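The Night Shift at Clovemthorpe

The Noketti had been told to move the table away from the wall. 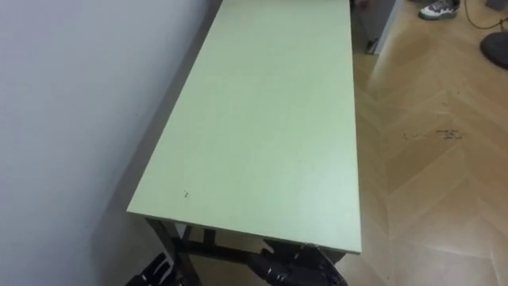 It had done the job 31 times that week and finished it twice. The trouble was always the lift. It would take the weight, tip the near end too high, then set everything down again and wait.

The woman from Fonix sat with a cup of tea and wrote the number in her book. Her mother had cleaned offices for years. She moved tables with one hip and a mop in her other hand, and she never thought of it as a skill.

"Again," the woman said.

The fingers closed. The table rose an inch, and one leg dragged on the wood. She put her pen down. It got as far as a hand's width from the wall and stopped.

She wrote down 32, partial. Then she got up, pushed the table back, and asked it to try again.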